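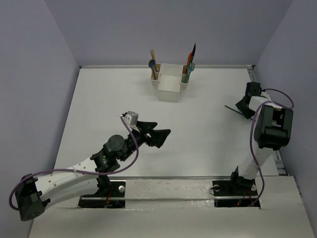
From the bench: two grippers, one cutlery caddy and a lot of dropped spoons

Well, the gripper comparison has eaten most of my spring, and I'm still not bored of it! If you've only just joined us at Damthorpe, the short version is that we've got a pair of small arms bolted to a table and we've been trying to decide which fingers to put on the end of them. The choice came down to the Jasteck wedge (the ones I keep going on about) or the Pálfi soft pads that everybody liked so much at the open evening in March.

The job is dull on purpose. Pick a thing up, put it in the caddy, take it out again. Spoons, sticks, a pen, a paintbrush, whatever's in the drawer. We've logged 1,313 tries so far across the two sets, all with the same arms and the same controller settings, and I've been there for far too many of them.

The Pálfi pads are lovely on anything fat. They squash round a handle and hang on, and you can be quite sloppy with your aim. Thin sticks are another matter – they roll between the pads and come out at a daft angle, and then of course they won't go into a narrow slot. The wedge fingers are fussier. You have to line them up properly, but once they've got a stick it stays where you put it, and changing them over takes me 13 minutes against nearly twice that for the pads (four tiny screws, one of which lives under the bench now).

I've also changed my mind about the cameras. We started with only the fixed one looking down over the table, and I thought that would do. It doesn't, at least not for the last little bit, when the gripper is right over the caddy and hiding the very slot you're aiming for. So we put one on each wrist and ran the same set again. With the fixed view alone I was getting a clean drop into a side compartment on 16 goes out of a batch of 30, and with the wrist view added it went up to 25. I was so pleased I rang home about it.

The wrist view does take some getting used to. The fingers loom very large, and my first few goes were all over the place, as I kept steering by the tips and forgetting how far away everything else was. Give it half an hour! 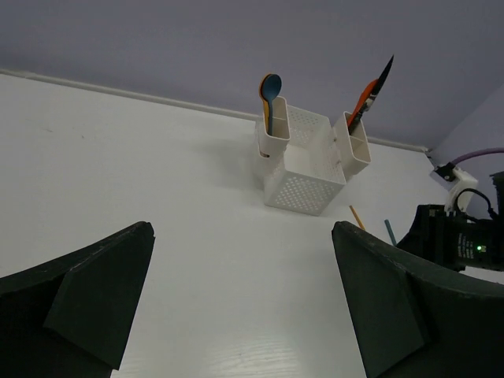

Eltovside wrote in after last month's piece to say we ought to try the pads again with a strip of rubber down the middle, as they'd had the same trouble with thin handles and it cured most of it for the price of a bicycle patch. They also reckon our closing speed is too high, and that a slower squeeze would stop the sticks rolling in the first place.

I've cut the rubber and I'll do the slow squeeze first, on its own, so we know which of the two did the trick. The controller lets me drop the speed to 90 per cent and then in small steps from there. If you'd like a go on the arms while that's on, the sign-up sheet is by the kettle, and please put the spoons back in the drawer when you've finished.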